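# The slow squeeze: a fault story from Skamarel

The lead engineer on the Deromlow project at Skamarel starts talking about the fault before I've got my coat off. "It's my favourite bug we've ever had," she says. "I know that's a strange thing to say about a bug that ruined a lot of plums!"

Deromlow is her team's attempt to teach robots to handle soft fruit and put it away in bowls, learning from people who do the same job with hand-held grippers. Each session is recorded in an ordinary room in Flelldale, on a tablecloth, with whatever fruit is in season. By January they had 2,000 recordings and a robot arm, called Han, that had learned from them.
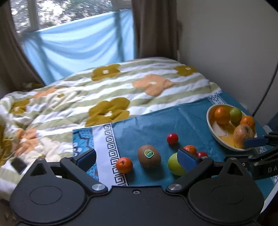
## What went wrong

Han was lovely with oranges. With anything softer, it closed properly, paused, and then kept on closing, very slowly, until the skin gave way. "You'd think it had finished," she says. "Then you'd look back and there'd be juice."

The first guess was the motor. They swapped it and lost another afternoon, and another bag of plums. The second guess was the rubber on the fingertips, which was wrong too, though she says they learned a great deal about rubber.

The answer was in the recordings. One hand-held gripper had a pivot screw that had worked a little loose, so its fingers could shift without the width reading changing to match. The log said the fingers were wider apart than they were. Han's software noticed the mismatch between the log and the pictures, and had learned to make up for it by squeezing a bit more. And a bit more after that.

"It was doing just what we'd taught it," she says, delighted all over again. "I think that's wonderful, and also quite frightening." 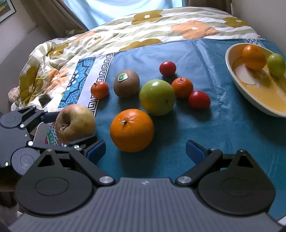
The frightening part is why she agreed to talk. Han has a force limit, but it had been set with hard fruit in mind, and a slow squeeze sat underneath it the whole time. A finger could have been in there. None was, but the team stopped Han for 9 days while they worked through it.

They threw out 82 recordings made with the loose gripper. The force limit is now much lower, and there's a second check that opens the fingers if they carry on closing after a grip has been made. Every gripper gets its screws checked before a session, with a dab of paint across each head on the bench set so that any turning shows up.

I ask whether Han can be trusted with a plum now. She goes off to find one. It takes two tries, the first being a miss to the left, and then the plum is up and over and into the bowl with its skin whole, and she's already telling me about the next thing they want to try, which is figs.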